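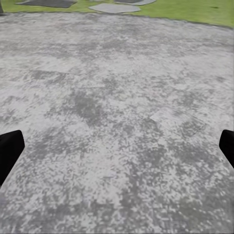
Ans Kramer asked at the last review whether the drainage survey at Erusero could be closed before the winter, and whether the remaining budget covers the resurfacing of the lower yard. The survey is closed. The resurfacing is only partly covered.

Work to Wed 8 December

Levels were taken at 553 points. Fall towards the north gully is below specification at 10 of them, all on the Adamczyk side. Five gullies were jetted and one was relined – the invoice from Zutus is attached.

Infiltration tests at Trotura gave inconsistent readings and will be repeated in February.

Spend

Contractor days used: 8. No change to the equipment line. The underspend on travel has been moved to materials, as agreed.

Outstanding

Consent for the new outfall – application lodged, no reply yet. Revised drawings follow with the next claim.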